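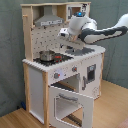 Play kitchen in light natural wood and white, with hood and upper shelf.

Pleretti Duo Wireless Controller
by Murumo

For PC and for living-room consoles that accept standard Bluetooth pads
Article code: PLD-106
Colours: chalk, slate, moss
In stock, sent from our warehouse within 3 working days

Overview

The Pleretti Duo is a wireless game controller for people who play many different kinds of games and do not want to own a separate pad for each of them. It has two analogue sticks, a direction pad with eight positions, four face buttons, two shoulder buttons and two triggers. On the back there are two extra paddles, which can copy any other button.

We made the first Pleretti for racing games, and many customers told us that they liked the triggers but found the sticks too stiff for shooting games. In the Duo the stiffness of each stick can be changed separately. You turn a small ring under the stick cap with the key that comes in the box. There are five positions, and you feel a soft click at every one. Most players in our test group left the left stick at position two and put the right one at position four, but please try for yourself, as hands are very different.

The shell is the same shape as on the older model. If you own a charging stand for the first Pleretti, it fits the Duo also.

Sticks and triggers

The sticks use magnetic sensors, so no parts rub against each other when you move them. The dead zone in the middle is set very small when the controller leaves the factory. Some older games do not like this and the camera may turn slowly by itself. In this case, open the Wirnix program, choose "Sticks", and make the dead zone one or two steps bigger. The change is saved in the controller and not in the computer, and you can take it to a friend's house without setting it again.

Each trigger has a small switch beside it. With the switch down, the trigger travels its full way, and this is what you want for driving. With the switch up, it stops early and works almost like a mouse button. You may change the switch during a game, but do it while the trigger is released. If you push the switch while holding the trigger, it can stay between two positions until you press again.

Back paddles

The paddles are removable. Pull them straight out, do not twist. When they are out, close the holes with the two rubber covers from the box, otherwise dust will come in.

To copy a button to a paddle without the program:
Hold the small round button on the back until the light blinks.
Press the paddle.
Press the button you wish to copy.
The light stops blinking and the setting is saved.

To make a paddle empty again, do the same but press the paddle twice.

Battery and charging

The battery gives around 60 hours of play with vibration switched off. With strong vibration it is clearly less, and we prefer to tell you this before you buy. A full charge takes a little over 3 hours with the cable in the box. You can play while the controller is charging.

When the battery is low, the light under the Murumo sign turns orange. It does not blink, as customers wrote to us that the blinking on the first model was disturbing in a dark room. If you wish to see the exact level, press the round button on the back once. The light shows green for high, yellow for middle and orange for low.

If you put the controller away for a long time, please charge it to the half before. A battery stored completely empty may not wake up again.

Connection

The Duo can be connected in three ways – with the small USB receiver, by Bluetooth, or with the cable. The receiver is the quickest and we advise it for fighting games and rhythm games. Bluetooth is fine for nearly everything else. The controller remembers one receiver and two Bluetooth devices, and you change between them with the slider on the top edge.

The receiver does not like to sit directly behind a metal computer case. If the signal is lost sometimes, use a front port or a short extension cable.

The Wirnix program

Wirnix is a free program for Windows. It is not necessary for playing, but you need it for new firmware, for the dead zones and for the vibration curve. It can keep 200 game profiles on the computer and 3 of them in the controller. You do not need to open an account.

In firmware 1.06 we repaired the fault where the right paddle was sometimes forgotten after the controller went to sleep. If your Duo was bought before this version, please update it once by cable. The update does not work over Bluetooth. Do not pull out the cable until the light is green again.

There is no Mac version of Wirnix at this moment. The controller itself works with a Mac by Bluetooth, with the settings you last saved.

What is in the box

Pleretti Duo controller
USB receiver
Woven charging cable
Two back paddles and two rubber covers
Key for the stick rings
Two tall stick caps
Short printed guide (English, German, Turkish)

The carry case is sold separately. The case made by Chowdary for their own pads is also large enough, but the paddles must be taken out first.

Technical data

Weight with paddles: 248 g
Connection: 2.4 GHz receiver, Bluetooth, USB-C
Sticks: magnetic sensor, five stiffness positions
Triggers: magnetic sensor, long and short travel
Vibration: two motors in the handles
Headphone socket: 3.5 mm, works by receiver and by cable, not by Bluetooth
Motion control: no
Guarantee: two years

Care

Wipe the shell with a cloth that is a little damp. Do not use alcohol on the moss colour, it takes away the matt surface. The stick caps can be pulled off and washed with warm water and soap. Let them dry fully before you put them back.

Customer questions

Can I use two Duo controllers with one receiver?
No. Each controller needs its own receiver. Two receivers in one computer work without problem.

Does the short trigger position work in racing games?
It works, but then you have only full gas or no gas. For racing please put the switch down.

My left stick clicks when I turn it. Is it broken?
Probably the ring is standing between two positions. Take off the cap, turn the ring with the key until you feel the click, and try again. If the noise stays, write to us and we exchange the controller.

Is the direction pad good for old platform games?
Many customers use it for exactly this. If you press diagonals by mistake, there is a setting in Wirnix with the name "Four ways only".

Can I buy the tall caps alone?
Yes, in slate only. The other colours come back in November.

Customer review

"I play mostly football and sometimes a racing game with my brother. I was not sure about the back paddles, I took them out on the first evening and put them back after one week. Now I have sprint on the left one and it is much more comfortable for the finger. The headphone socket could be louder. Delivery was quick, the box had one bent corner but everything inside was good."
Recep Kocabaş, October 14, 2020

Answer from Murumo: Thank you for your review. You can make the headphone volume higher in Wirnix under "Sound" – the factory setting is on the careful side. We are sorry for the corner of the box.

Delivery and returns

We send with parcel post. You receive a tracking number by e-mail when the parcel leaves us. If you are not satisfied, you can send the controller back in the first 30 days, also when it was opened and used. Please put in all the small parts, especially the receiver. It is stored in the flat slot under the battery sign, and many people forget it in the computer.

For repairs in the guarantee time, write to our service first and wait for the return label. Parcels that come without a label take longer, as we must find out by hand who sent them.

See also: Pleretti charging stand, Pleretti carry case, spare stick caps, Murumo cable 3 m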